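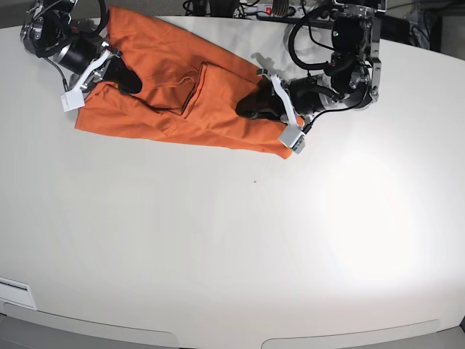 Both grippers on the orange test garment, one at each end. Shared workshop, Stirnberg.

Cable routing deserves more space in home robot builds

Most write-ups of two-arm builds give a page to motor selection, a page to software and one sentence to the cables. I think the proportions are wrong. After 300 hours on the bench in the Stirnberg workshop, I would put cable routing ahead of the choice of wrist motor, and well ahead of the choice of training method.

The reason is mechanical. A cable that crosses a joint is a spring. Its stiffness changes with the bend radius, so the load on the joint depends on the pose. On a large industrial arm the effect is small enough to ignore. On a bench arm with light brackets and small motors, it shows up directly as position error at the fingertips. We measured 3 mm at full extension before we rerouted the bundle at the shoulder. Cloth is thin. With an error of that size a finger either rides over the fold or pushes into the table.

The usual answer is to let the controller learn the error. Ľudovít Machala argued for this when we started, and his case is reasonable: if the demonstrations are recorded on the same hardware, the offset is already in the data. My objection is that the offset drifts. Zip ties slip, a loop settles lower, someone moves a connector to reach a screw. The policy then encodes a machine that no longer exists. We discarded 78 recorded folds for this reason in June, and I would prefer to have spent that time with a pair of side cutters.

A loop also needs slack in the right place. Too little and the connector takes the load. Too much and the loop drops into the work area at low poses. Our rule is to drive each joint to both limits by hand, power off, and set the slack at the worse of the two. Then the tie goes on a bracket, never on a motor housing. It takes an evening per arm.

The second neglected item is the fingertip. Rigid plastic alone slides on woven fabric, and soft rubber alone will not get under an edge. One of each per gripper has worked best for us: a hard finger to go down beside the cloth, and a rubber pad to close against it. The Brurkus pads we tried first were too thick. Pads cut from Prinel sheet stock hold well and cost next to nothing. They wear, and we replace them every 100 cycles whether they look worn or not.

None of this is interesting to publish, and I understand why it gets left out. But a reader who copies a build from a parts list will reproduce the motors exactly and the wiring by guesswork. A routing diagram with tie points and slack lengths would fit on a single page. The Jelínek arm plans include one for the elbow only. I would like to see it for every joint.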